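Notebook, Zendis segment study
7/28/23

Second round of the survey for the Brirska drinks line is closed. We have 238 complete answers. I removed 14 more before counting, they gave the same score to every question and finished too fast. I keep them in a separate sheet in case somebody wants to check me.

The question for this week was whether the age groups we got from the client are useful at all. I split by age first, as they asked. The differences are small. Then I split by where the person saw the last ad they remember (phone, store, radio, mail), and here the groups move apart much more. I did not expect radio to be so strong with the under-thirties. Must look if they mean real radio or the music apps, the wording of the question was not clear. My mistake, I wrote it.
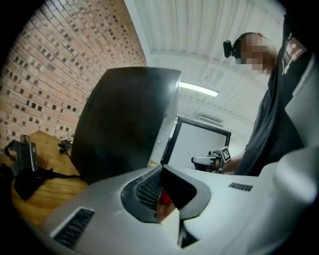

White housing with the black vents, seen close.

Coupon test. Version A says "save on your next six-pack", version B gives the amount in dollars. B was better in the store group and the same everywhere else. The sample for mail is only 6 people so I will not write anything about mail in the report. Please do not quote it to the client also by phone.

To do: ask Tsai for the raw export, not the summary. Their summary joins "no answer" and "don't know", and for us these are two different things.

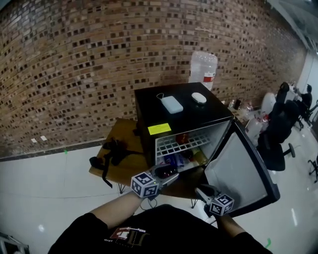
Mini fridge with the door open, brick wall behind.

Open comments: read the first 80, coded by hand. The codes I use now are price, taste, trust, habit, other. "Other" is too big, roughly a third. I think it should be split, many of them complain that they get the same ad again and again. New code: repeat. I have to go back to the beginning and code everything again. 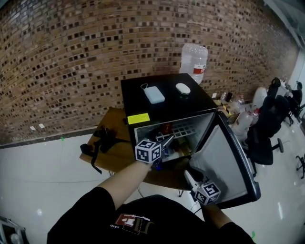 One more thing about the repeat comments. They come mostly from people who said they like the brand. So maybe we are showing too many ads to the persons who would buy anyway. If this stays true in the full set, it is more interesting for the client than the age question.

Brarico sent the new prices for the panel. Higher than last time for the older group. I suggest we keep the same quota and cut two questions from the end, the ones about packaging color, which were not used in any chart until now. 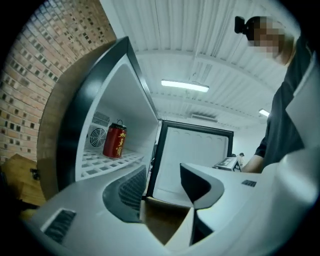

Weights: I used the old table by mistake in the morning. All charts saved before lunch are wrong, I put them in the folder "old weights" and made them again. The order of the bars did not change, only the heights.

Next round is planned for October. Before that: fix the radio question, decide about the repeat code, second person to code the same comments so we can compare.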